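Last revised 20 April 2024

# Taking apart and logging barn owl pellets

This page covers the dry method and the wet method for single pellets. It applies to barn owl pellets only. Hawk and falcon pellets hold far less bone, and the count at the end will not work for them.

## Before you start

Collect whole pellets from below the roost, outside the nesting season. Check the local rules first, as some roost sites are protected all year. Put each pellet in its own paper envelope. Plastic bags hold moisture, and the pellet will grow mold within days.

Write the site code and collection date on the envelope before the pellet goes in. Our two current sites are Stosier (ST) and Rautiainen (RA).

Freeze the envelopes for six days to kill clothes moth larvae. Let them return to room temperature unopened. Wear gloves and a dust mask from this point on. Work away from food, and wash the tools and surface with disinfectant when done.

You will need:

- fine forceps, blunt tip preferred
- two dissecting needles
- a white tray
- a hand lens
- a ruler marked in millimeters
- a soft brush
- small tubes with labels

## Measuring

Measure length and greatest width before breaking the pellet. Do not count loose fur at the ends. Record to the nearest millimeter, for example "ST, length 62, width 28". Note the surface as glossy, dull, or broken. A glossy black surface usually means the pellet is fresh.

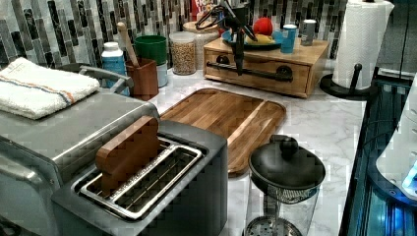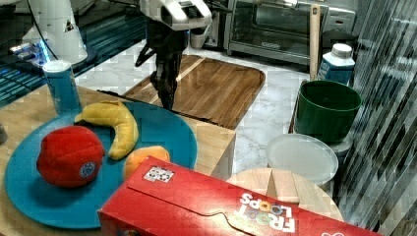
*First picture: counter with toaster. Second picture: table with teal plate.*

## Dry method

1. Set the pellet in the tray and find the natural split, which often runs along the long side.
2. Pull the two halves apart with the forceps. Do not twist.
3. Locate the skulls first and lift each one out with the fur still on it.
4. Clear the fur from the skull with a needle, working from the back toward the teeth.
5. Remove the lower jaws and lay them in left and right rows.
6. Tease out the remaining bones and brush them clean.

Old pellets may crumble at step 2. If so, switch to the wet method.

## Wet method

Place the pellet in a jar with 50 ml of warm water and one drop of dish soap. Add more water if the pellet is not covered. Leave it for roughly six hours. Pour off the water through a fine sieve and separate the bones under a slow tap. Dry them on paper overnight. Loose teeth are easily lost this way, so check the sieve with the lens.

## Counting prey

Count skulls, left lower jaws, and right lower jaws for each species. The highest of the three is the minimum number of animals. Ribs and vertebrae are not used.

Voles have flat-topped cheek teeth with a zigzag pattern. Mice have rounded cusps. Most shrews in our samples have red-tipped teeth, but the red fades in weathered material, so check the shape of the jaw as well. Enter anything uncertain as "small mammal, unidentified".

## Log entry

Use one line per pellet: site, date collected, length, width, surface, method, species, minimum number, initials. Macarena Quezada (MQ) checks the shrews. Rocío Lucero (RL) keeps the reference jaws. Tubes go in the drawer by site, then by date.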